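Dunstan Shared Workshop
Build a Bench Arm – Notes for Session 7
Notes by Alby Pirihi, last revised March 3, 2019

Welcome back, everyone, and a special hello to those of you who have been building along at home on the kitchen table. Last session we got the wrist turning under its own power, which was a lovely moment (I heard the cheer from the far bench!), and now we come to the part I look forward to every year, which is asking the hand to do something useful. Pressing a button sounds like nothing at all. You will spend most of the evening on it, and I hope you enjoy it as much as I do.

Before you power up

Read through your wiring one more time, slowly, with the supply off. Then check that you can reach your own stop switch from where you plan to stand. I mean really reach it, with your arm out – don't just look at it and decide it's close enough. If you are working at home, clear the pets out of the room first.

Set the speed limit in the Nilleo config file to 25 percent. Please leave it there all session, even when things are going well. The Farnel driver boards will happily take a higher number and your fingers will not.

Holding and pressing

A push-button station is an awkward thing to hold. It's long and narrow, the lid and base meet in a ridge, and the buttons sit exactly where you would like to put your fingers. If the hand closes from straight above, it will land on a button sooner or later. What has worked best for us is coming in from one end, with some fingers over the lid and the others underneath the front edge, so the box is pinched through its thickness. 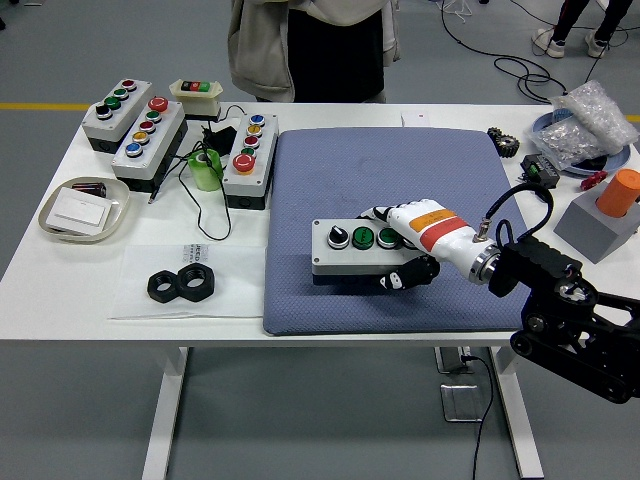

Start with a gentle close and step up the grip in small amounts. In our units the grip value runs from 0 to 600, and for a plastic station I would begin low and stop the moment the box quits sliding when you nudge it. Write that value down in your log! People always think they'll remember it, and then we lose half of the next session finding it again.

A word about surfaces, too. Hard plastic on a bare tabletop skates away from the slightest push, so put something with a bit of texture under the part you're working on. A quilted placemat does nicely.

When the hold is steady, try the press. Bring one fingertip down over the center of the button, pause, then lower it in short steps until the contact closes. The Clukent logger will show the change as a new line, and the step count goes right beside it. My own best run took 53 steps from the pause to the contact, but yours will depend on how high you started, so don't fret about matching it.

For next time

Do the press ten times on one button and bring the log. After that, if you still have the patience, try a selector switch – turning is harder than pushing, and we'll be talking about why. Reread the section on wrist offsets in the Session 5 notes, and bring your small hex keys, as we'll be taking the fingertips off.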